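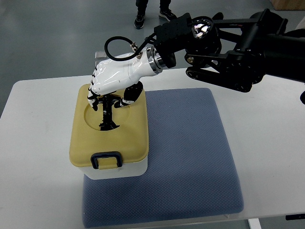

풀이 너무 되다는 말부터 나왔다. 어제 쑤어둔 걸 그대로 쓰면 책등 종이가 들뜰 거라고, 붓에서 떨어지는 게 아니라 매달려 있는 수준이면 물을 더 타야 한다고. 맞는 말이라 바로 체에 한 번 더 내렸음. 시작부터 삼십 분 날림.

2023년 2월 5일 / 제본·보수 작업 노트

대상: Shetty 건. 1932년 인쇄 농사 달력 겸 살림책. 본문 176쪽, 면지 앞뒤 다 있음, 표지 천은 책등에서 거의 분리. 실매기. 철심 아님. 다행.

상태 먼저 적어둠. 지난번 메모가 너무 대충이라 다시 봄.

- 책등: 옛 아교가 완전히 유리처럼 굳음. 손톱으로 누르면 갈라지면서 가루. 위쪽 절반은 거의 저절로 떨어지고 아래쪽이 고집.
- 앞표지 홈: 천이 끊어짐. 뒤표지 홈은 속천만으로 버티는 중.
- 첫 접지: 바깥장이 접힌 선 따라 찢어짐. 실구멍이 늘어나 있음.
- 얼룩: 앞쪽 여백에 갈색 물얼룩, 테두리 진함. 글자까지는 안 감. 건드리지 않기로.
- 곰팡이: 냄새는 나는데 활성은 안 보임. 그래도 솔질은 후드 밑에서.
- 연필 메모가 여백 곳곳에. 씨 뿌린 날, 품삯 계산, 누구네 송아지. 지우개 절대 금지!!

접지 순서 확인하다가 22쪽에서 쪽번호가 이상함. 22 다음 장이 거꾸로 접혀 들어가 있음. 찢어졌다가 누가 다시 끼운 게 아니라 처음부터 이렇게 매여 있는 듯. 실이 원래 실이고 구멍도 맞음. 인쇄소에서 잘못 접은 걸 그냥 묶어 판 모양. 바로잡을지 말지는 의뢰처에 물어봐야 함. 내 생각은 그대로 두는 쪽. 읽기는 불편해도 이게 이 책이니까. 일단 사진대장에 표시하고 연필로 띠지만 꽂아둠.

풀 얘기 계속.

밀전분 가루는 Karkow 것. 지난달까지 쓰던 봉지가 떨어져서 새 봉지 뜯었는데 입자가 더 고운 느낌. 같은 비율로 쑤었는데 훨씬 되게 나옴. 물을 먼저 더 넣고 쑤는 것과 다 쑨 뒤에 물 타는 것이 결과가 다르다는 건 다들 알지만 급하면 꼭 뒤엣것을 하게 됨. 오늘도 그랬다. 체에 3번 내리고 나니 쓸 만해짐. 요구르트보다 조금 묽은 쪽. 한지 덧댈 때는 여기서 더 묽게.

다음번엔 처음부터 물 넉넉히. 불린 시간도 적을 것. 어제 불린 시간을 안 적어놔서 비교가 안 됨. 내 탓.

책등 아교 걷기. 메틸셀룰로오스 찜질을 얇게 바르고 비닐 덮고 기다림. 처음엔 너무 일찍 걷어서 마른 껍질만 긁힘. 다시 바르고 더 기다렸더니 대나무 주걱으로 길게 밀림. 길게 밀릴 때 기분 좋음. 아래쪽은 한 번 더 해야 함. 물기가 접지 안으로 들어가지 않게 책을 압판 사이에 꽉 물려놓고 책등만 내놓을 것. 압판 나사 왼쪽이 또 헐거움. 기름이 아니라 나사산 문제 같음. 고치든지 바꾸든지.

아교 밑에서 신문지 조각 나옴. 책등 보강용으로 발라둔 것. 글자 몇 줄 읽히는데 광고인지 기사인지 모르겠음. 떼어낸 조각은 말려서 봉투에. 버리지 말것. 봉투에 건 이름이랑 위치(위/중간/아래) 써놓음.

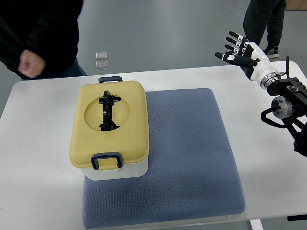
신문지 조각을 다시 책등에 붙이자는 의견도 있더라. 원래 그 자리에 있던 거니까 새 한지 위에 도로 올려주는 게 맞지 않느냐는 것. 나는 반대. 산성이 심해서 붙여놓으면 몇 년 안에 옆 종이까지 갈색으로 만들 테고, 책등 안에 들어가면 어차피 볼 수도 없음. 따로 폴더 만들어서 책이랑 같은 상자에 넣는 쪽으로 가자고 답함. 결론은 아직. 의뢰처 메일에 이것도 같이 물어보기.

접지 보수. 첫 접지 바깥장은 얇은 닥종이를 길게 찢어서(자르지 말고 찢기. 섬유가 나와야 자국이 안 남) 접힌 선 안쪽에 덧댐. 색은 물들인 것 중에 제일 연한 걸로. 창가에서 볼 때랑 등 밑에서 볼 때가 너무 달라서 창가 기준으로 정함. 등 밑에서는 살짝 노랗게 보이는데 이건 포기.

덧댄 뒤 부직포, 흡습지, 유리판, 추. 흡습지는 금방 한 번 갈아줘야 하는데 전화 받다가 늦음. 그래서 한쪽 귀퉁이가 미세하게 울었음. 물안개 살짝 주고 다시 눌러둠. 내일 보고 안 펴져 있으면 다시.

둘째 접지는 구멍만 늘어난 상태라 안쪽에 작은 조각만. 굳이 전체를 두껍게 만들 필요 없음. 접지마다 종이를 더하면 책등이 부풀어서 표지가 안 맞게 됨. 예전에 크게 데인 적 있음. 표지 다 만들어놓고 안 닫혔음. 그때 생각하면 아직도 속이 쓰림.

접착제 비교 시험(자투리로). Codo에서 나온 중성 PVA를 책등 천 붙일 때 섞어 쓸까 해서. 풀만 / 풀에 PVA 섞은 것 / PVA만. 같은 천, 같은 종이에 붙여 눌러둠.

- 풀만: 제일 얌전함. 마르는 데 오래 걸리고 당기면 천이 곱게 벗겨짐. 되돌리기 쉬움.
- 섞은 것: 붓질이 편함. 당기면 버티다가 종이 겉층을 약간 물고 나옴.
- PVA만: 안 떨어짐. 종이가 먼저 찢어짐. 이 건에는 못 씀.

섞은 것은 표지 천에만, 본문 책등에는 풀만. 이렇게 정함. 하루 더 두고 꺾어보기까지 해야 확실. 시험편 뒷면에 연필로 써놨는데 하나는 번져서 안 보임. 다음부턴 바르기 전에 쓸 것 (이 말 저번 노트에도 있네).

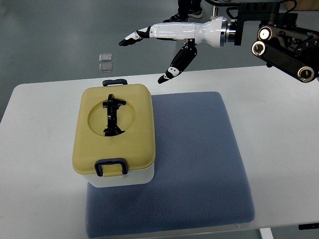 테이블 위로 뻗은 손가락, 엄지는 아래로.

표지 천 색맞춤. 원래 천은 짙은 풀빛이었던 것 같은데 책등 쪽은 햇빛에 바래서 거의 카키. 어느 쪽에 맞출지가 문제. 책등이 새 천이 되니까 바랜 쪽에 맞추면 앞뒤 판과 따로 놀고, 판 쪽에 맞추면 너무 새것 같음. 중간색으로 염색 시편 만들기로. 아크릴 물감 묽게 해서 면천에. 젖었을 때 색 믿지 말기. 마르면 꼭 한 톤 밝아짐.

시편 첫 줄은 다 너무 푸르게 나옴. 황토 조금 더. 둘째 줄은 괜찮은데 얼룩짐. 붓 말고 스펀지로 해볼 것. 셋째 줄은 내일.

떼어낸 표지 판은 판지가 모서리마다 부풀어 층이 벌어져 있음. 벌어진 층 사이에 풀을 얇은 주걱으로 밀어넣고 집게. 집게 자국 안 나게 얇은 판 덧대기. 오른쪽 아래 모서리는 아예 뭉개져서 종이죽 채워야 할 듯. 오늘은 손 안댐.

습도. Flumon 기록계 값이 오후에 갑자기 튐. 찜질하던 비닐을 기록계 옆에 널어놔서 그런 것 같음. 자리를 선반 위로 옮김. 옮기고 나서는 얌전. 오늘 오후 구간은 기록에서 참고하지 말 것. 그래도 방 자체가 건조하긴 함, 손등이 다 틈. 눌러둔 종이가 너무 빨리 마르는 것도 이것 때문일 수 있음. 젖은 수건이라도 걸어두든지.

실. 아마실 남은 것이 굵기가 두 종류인데 라벨이 바뀌어 있었음. 가는 쪽으로 매야 함. 밀랍 먹여둠. 실패 두 개 다 라벨 다시 씀. 매는 방식은 원래대로, 끈 없이 사슬땀. 원래 구멍만 쓰고 새 구멍은 뚫지 않는다. 22쪽 있는 접지는 답장 올 때까지 빼놓고 순서만 맞춰 쌓아둠. 이 접지 빼먹고 매지 않게 맨 위에 빨간 띠지.

매기 연습은 빈 종이 접지로 한 번. 첫 땀 당김이 너무 세서 접지가 말려 올라감. 당길 때 책등 방향 말고 실이 가는 방향으로. 알면서도 급하면 위로 당김.

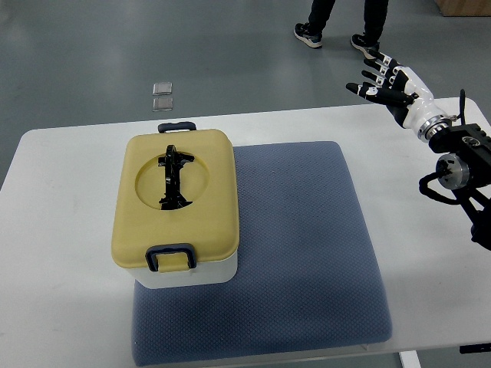
내일 할 것

- 눌러둔 첫 접지 확인. 귀퉁이 울었는지 먼저.
- 책등 아래쪽 아교 찜질 한 번 더. 이번엔 시계 맞춰놓고.
- 풀 새로 쑤기. 불린 시간, 물 양 적기!!
- 시험편 꺾어보기. 꺾은 선에 금 가는지 확대경으로.
- 염색 셋째 줄, 스펀지.
- 의뢰처 메일: 거꾸로 접힌 장, 신문지 조각, 물얼룩 그대로 두는 것. 세 가지를 한 통에 묶어서 보낼 것. 따로 보내면 하나만 답이 옴.
- 압판 왼쪽 나사.

필요한 것

흡습지 큰 것, 부직포 거의 없음, 대나무 주걱 새로 하나 깍아야 함(지금 건 끝이 갈라짐). Karkow 가루는 이번 봉지 다 쓸 때까지 다른 걸로 바꾸지 않기. 중간에 바꾸면 또 비교가 안 됨.

여백 메모는 매기 전에 전부 찍어둬야 한다. 매고 나면 안쪽 여백 글씨는 책등 쪽으로 말려 들어가서 잘 안 보임. 품삯 계산 옆에 조그맣게 그린 게 있는데 소 같기도 하고 쟁기 같기도 하고. 확대해서 다시 볼 것.

붓 빨았음. 풀 그릇은 물 담가둠.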